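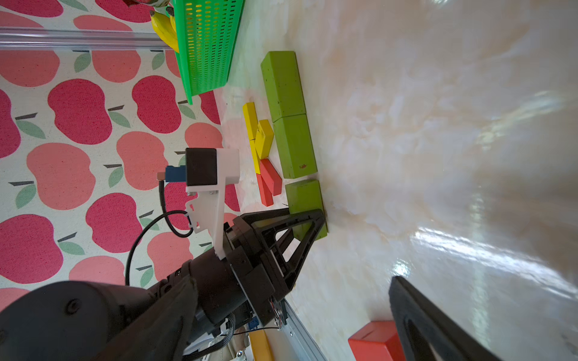 *Apple-print fabric next to the marble-patterned tabletop, green basket at the top.*

**Ticket:** Intermittent loss of hot water at kitchen tap, low flow at changeover
**Site:** Utine, upper flat
**Appliance:** Veltard combination boiler, wall-hung, kitchen cupboard
**Status:** Closed, monitoring

## Reported fault

Tenant reports that the kitchen hot tap runs warm for a short time, goes cold, then recovers. Bathroom basin is affected less often. Shower is not affected. Heating works normally. No fault code on the display when checked by the tenant. Fault first noticed in October, after the kitchen refit.

The refit was done by Akyol and included a new worktop, sink and mixer tap. Boiler was not touched according to their job sheet. The isolation valve under the sink was replaced.

## First visit

Arrived 09:40. Ran the kitchen tap from cold with the heating off. Boiler fired, water came up to temperature, then the burner cut out. Burner relit after a pause without the tap being closed. Repeated this with the same result each time.

Checks made:

- System pressure normal, no drop during the test.
- Cold main pressure at the kitchen tap normal, flow good.
- Hot flow at the kitchen tap poor. Measured at 2 litres per minute with the lever fully over.
- Hot flow at the bath tap good, no cycling.
- Filter on the boiler cold inlet removed and inspected. Light grit, rinsed and refitted. No change.
- Display shows no stored faults. History had been cleared at the last service, so nothing useful there.

The flow sensor on this model needs a minimum draw before it will call for heat. The kitchen hot side sits right on that limit. Any small change, such as someone flushing the toilet, takes it under and the burner drops out. The boiler is doing what it should.

Restriction is therefore somewhere between the branch and the kitchen spout. Suspected the new isolation valve or the tap itself.

## Work done, first visit

Opened the isolation valve fully. It had been left with the slot slightly off line. Flow rose to 4 litres per minute. Burner stayed lit for the whole of the next test. Left the tap running with the bathroom basin opened and closed several times – no cut-out.

Ticket set to "awaiting tenant confirmation".

## Reopened

Tenant reports the same fault has come back, less often than before. Mostly in the evening, when washing up. Asked for the tap position at the time. Reply was that the lever is usually about halfway between hot and cold.

That fits. With the lever in the middle, part of the flow is drawn from the cold side and the boiler only sees the remainder. It does not explain why the fault was absent before the refit, when the old tap was presumably used in the same way.

Requested the tap details from Akyol. They supplied the product sheet the same afternoon. The mixer is a Clindance single-lever model with a flow restrictor in the spout outlet and a second one in the hot tail. The sheet says the tail restrictor is optional and is to be left out where the hot supply is an instantaneous heater. Akyol had not removed it.

## Second visit

Isolated hot and cold under the sink. Disconnected the hot tail. Restrictor found in place, a small plastic disc, with a few flakes of limescale and what looked like solder debris on the upstream face. Removed it. Flushed the hot pipe into a bucket until it ran clear. More debris came out in the first few seconds.

Unscrewed the spout outlet and cleaned the mesh. Spout restrictor left in.

Refitted the tail with a new fibre washer. No weep at the joint after 14 minutes under pressure.

Retested:

| Test | Result |
|---|---|
| Lever fully hot | Steady, no cut-out |
| Lever at midpoint | Steady, no cut-out |
| Lever a quarter towards hot | Burner cuts out |
| Midpoint, toilet flushed | Steady, slight dip in flow |
| Kitchen and basin together | Steady, cooler at both |

The quarter position still drops out. This is below the boiler's minimum draw and cannot be cured at the tap. Tenant advised to use a little more hot and turn the set temperature down on the boiler if it is then too hot. Set temperature was at maximum. Lowered it by two steps with the tenant's agreement.

## Parts and charges

- Fibre washer, one, van stock.
- Labour for the second visit to be recharged to Akyol under the refit snag list. Reference 165 on their list.
- First visit stays on the maintenance account.

## Notes for next engineer

- The kitchen isolation valve is stiff. Use a wide blade, the slot is already marked.
- Access to the boiler is easier with the cupboard door lifted off its hinges.
- If the complaint returns, check the tap mesh before anything else. There may be more debris in the branch – the pipe was only flushed from the kitchen end.
- Lower flat has the same mixer from the same refit. Not inspected. Separate ticket raised to check for the tail restrictor.

Tenant contacted after the monitoring period. No further loss of hot water reported. Closed 16:15.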